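Jekia Plastic Wine Glasses, Yellow, Set of 5
Reviewed by Oisín Ó Conaill
02/07/2022

Price paid: $74 for two sets
Stated capacity: 342 ml
Measured weight, one glass: 126 g

I replaced our outdoor glassware after losing the last of the real glass ones to the patio. The requirements were a proper stem, a foot wide enough for an uneven table, and a color that shows up on a dark surface in the evening. The Jekia set met the first and third on paper. The second needed testing.

Shape. It is a conventional wine glass: round flat foot, thin stem, wide tapered bowl. The proportions are close to those of an ordinary glass and it sits in the hand the same way. The bowl and stem do not unscrew, so there is no joint to collect residue. I prefer this to the two-piece Irnico glasses I had before, which came apart in the wash and did not always go back together straight.

Capacity. Filled to the brim with water on a kitchen scale, the glass held 342 g, so the stated figure is correct. In use you will pour well under half of that.

Stability. On a level surface the glass is steady whether empty or full. On a board tilted with folded card under one end, the full glass went over sooner than the empty one, as you would expect with most of the weight in the bowl. For grass or a picnic blanket, buy a stemless tumbler instead. On a table they are fine.

Stem. This was my main concern, as thin plastic stems tend to fail where they meet the foot. Holding the foot and pressing the bowl sideways with a thumb gives a small amount of flex, and it returns to straight. After one season of use, none of the stems has cracked or whitened at the joint. One foot had a molding burr on the underside. I took it off with fine sandpaper in a minute.

Washing. The leaflet says top rack only. I followed it for eight glasses and put two on the bottom rack as a comparison. The bottom rack pair picked up a faint haze by September. The rest are still clear of it. Hand washing is easy because the mouth is wide enough for a sponge – just keep scouring pads away from them.

Storage. They do not stack. Ten of them take up most of a shelf, and the box they ship in has no dividers worth keeping. They will hang from an under-shelf rack by the foot, though the Gallagher rack I use is slightly narrow for them and they have to be slid in one at a time.

Smell. There was a noticeable plastic odor on opening. Two washes removed it. Fiachra Ó Dálaigh, who bought the same set from Prarnden, needed only one.

Rating: 4 out of 5. One point off for the burr and the poor packaging. I would buy them again at this price, and I would still keep glass for indoors. 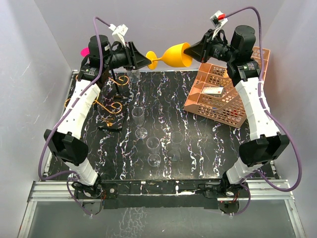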